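Daner Cutting Board, Light Wood
Item 1466

Back in stock, and about time. Plain rectangular board, light blond wood, rounded corners, small round hole up in one corner so it can go on a hook. No groove, no rubber feet, no handle. Ships from Janarbridge.

We sell alot of these to people who cook for four or five and are tired of potatoes rolling onto the floor. Room for your slices at one end and the diced pile at the other, and you still have a clear spot to cut on. Skin on is fine. Small knife is fine too, you don't need the big one.
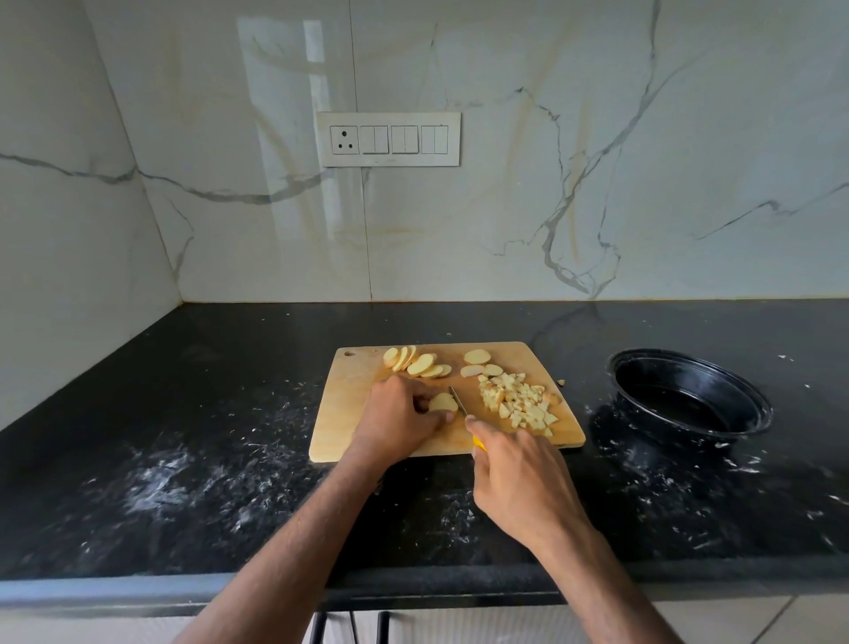

Care

Hand wash, warm water, dish soap. Stand it on edge to dry. NOT the dishwasher, we don't replace boards that went through the dishwasher.

Oil before first use and then whenever it looks pale. Food grade mineral oil, the 500 ml bottle from Clistent lasts most people well over a year. Wipe on, leave overnite, wipe off.

Onion smell: coarse salt and half a lemon, rub, rinse.

Good to know

Grain and color vary board to board. Can't pick one out for you, sorry.
Will slide a little on polished stone, put a damp dish towel under it.
Knife marks are normal. Light sanding takes them out, then oil again.

Goes with

Correia paring knife, 81 mm blade
Clistent board oil, 500 ml
Daner wall hook, single

Shipping

Free over $50. Orders in before noon go out same day, except December when we're swamped, allow two extra days. Returns within 30 days, unused and unoiled please.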